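Cleaning a whiteboard that has gone grey

Over time dry-erase ink leaves a film that a felt eraser only pushes around. You will need two microfibre cloths, 200 mL of warm water, a drop of dish soap and 50 mL of isopropyl alcohol.

1. Take the board off the wall if it is small enough — a large one can be cleaned in place.

2. Wipe with soapy water, working from the top down. Change the cloth when it colours.

3. Go over old marks with the alcohol. Open a window first. For permanent marker, trace the line with a dry-erase pen and wipe at once.

4. Rinse with plain water and dry with the second cloth. Lay a small board flat on a table to finish.
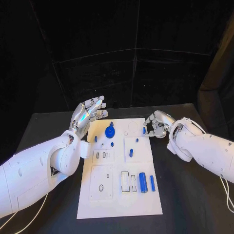

5. Leave it overnight before writing on it again.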